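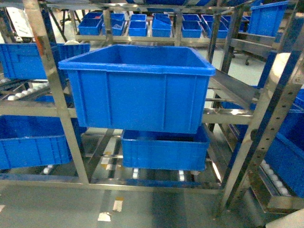

申诉之后：一家中型社交平台如何重写账号处置规则

12/28/18　文／Reshma Le Roux

本网站使用Cookie以改善阅读体验。继续浏览即表示您同意本刊的隐私政策。

今年5月，社交平台Suvport向全体注册用户推送了一份新的账号处置规则。文件分为六章，正文之外附有术语表和申诉流程说明。与旧版相比，篇幅增加了一倍有余，而用户能够直接感受到的变动集中在第四章：凡账号被限制发言、降低可见度或者停用，平台须在通知中写明所依据的条款，并附上引发处置的具体内容。

在此之前，Suvport的处置通知只有一句固定措辞，即“您的账号违反了社区准则”。用户若要追问违反了哪一条，只能通过帮助中心提交表单，答复时间没有承诺。平台信任与安全部门负责人Bezawit Weldu承认，旧流程在用户规模较小的时候尚能运转，进入多语种市场之后便难以为继。她表示，部门内部对“通知应当写到多细”长期存在分歧，一部分同事担心条款写得越具体，规避者越容易找到空隙。

规则修订的直接起因，是独立研究机构Malliditz对该平台申诉渠道所作的一项调查。调查人员征得当事人同意，收集了678份申诉记录，逐份核对处置理由、答复内容和最终结果。其中204份申诉自提交之后始终未获任何人工答复，有的账号在此期间已自动恢复，当事人却没有收到通知。报告执笔人Othmane Mansour认为，这一部分记录最能说明问题所在：平台对外公布的恢复率并不低，但恢复与申诉之间缺乏可以查证的联系，用户无从得知自己的陈述是否有人读过。

报告同时指出，三类用户受影响较为明显。第一类是使用小语种发帖的个人，自动识别系统对其语言的误判较多，复核人员又往往不掌握该语言。第二类是转发新闻画面的地方媒体，画面涉及暴力时，系统难以区分报道与宣扬。第三类是经营小型商铺的账号，一经停用，订单往来和客户联系随即中断。

Precious Van Wyk属于第三类。她在Drovino经营一家布料店，客户多数来自平台上的编织与缝纫小组。去年冬季，她的账号因“疑似协同行为”被停用，前后历时11周。她事后推测，起因可能是店里两名员工与她共用一台电脑，先后登录各自账号并转发了同一则促销信息。她提交过多次申诉，每次均收到内容相同的自动回执。账号恢复后，平台未作说明，小组中原有的置顶帖也没有一并恢复。谈及新规则，她的态度较为谨慎，认为通知写明条款固然有益，但对于依赖账号维持生计的人而言，答复期限更为要紧。

答复期限恰是修订过程中争议最大的部分。据Weldu介绍，初稿曾规定所有申诉须在固定时限内由人工处理完毕，法务与运营部门均提出异议，理由是遇到突发事件时申诉量可在短时间内成倍增长，硬性时限或将迫使复核人员草率结案。最终文本改为分级处理：停用类申诉优先，限制发言次之，降低可见度再次之。每一级均设有目标时限，逾期未结的案件，系统应向当事人发送进度通知。目标时限不具有约束力，平台亦未承诺逾期之后自动恢复账号。
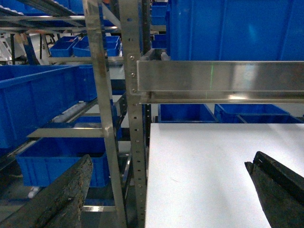 不锈钢横梁上的绿色激光线，下方为白色平板。

法律界对这一安排的评价不尽一致。Lerato Du Plessis长期研究平台合同条款，她认为新规则在告知义务上迈出了较大一步，在救济手段上则基本维持原状。按照现行服务协议，平台保留“依自身判断终止服务”的权利，这一条款在此次修订中未作改动。换言之，即使某一处置在申诉中被认定依据不足，平台仍可援引该条款维持原决定。她建议将两份文件合并审阅，至少应当明确：凡依据处置规则作出的决定，不得再以服务协议中的概括条款作为补充理由。

另一项争论涉及降低可见度。此类措施在用户群体中常被称为“隐形限流”，即账号表面上一切正常，所发内容却不再出现在推荐与搜索结果之中。新规则首次要求就此发出通知，但设有例外：若平台判断通知可能妨碍对垃圾信息或者自动化账号的调查，可以暂缓。暂缓的期限由内部掌握，不对外公布。Mansour对这一例外持保留意见，他指出，调查期间收集到的若干申诉，正是用户怀疑自己遭到限流而平台既不确认也不否认的情形。若例外的适用频率不予公开，外界难以判断通知义务究竟落实到何种程度。

平台方面的回应是，相关数据将纳入年度透明度报告。首份报告的编制工作已委托咨询公司Ševčík协助，内容预计包括各类处置的数量、申诉结果以及暂缓通知的使用情况。Weldu没有说明报告的发布时间，只表示数据口径尚待统一。旧系统按账号记录处置，新系统按单次决定记录，一个账号在同一日内受到多项限制时，两种算法得出的结果相差甚远。

复核人员的配置同样有待观察。新规则要求停用类申诉由未参与原决定的人员处理，这意味着每一种语言至少需要两组能够独立作业的人手。目前达到这一要求的只有使用人数较多的几种语言，其余语言暂由外部译员协助，译员仅提供译文，不参与判断。Malliditz在后续意见书中提醒，讽刺、引述和地方俚语在翻译中极易失真，建议允许译员就语境附加说明。平台已采纳该建议，并为此在内部系统中增设了备注栏。

Du Plessis则提出了另一个较少受到关注的问题，即历史案件如何处理。新规则自发布之日起适用，此前已经停用的账号不在重新审查之列，当事人可以再次提交申诉，但须自行提供当时的内容记录。由于账号停用后用户通常无法导出资料，这一要求在实践中较难满足。她已就此致函平台，请求向相关用户开放一次性的资料下载。截至本刊付印，平台答复称该请求正在评估之中。

Van Wyk仍在使用原来的账号。她已将客户名单另行抄录一份，并为两名员工各配备了一台电脑。

联系编辑部｜投稿须知｜广告合作
版权所有，未经书面许可不得转载
返回顶部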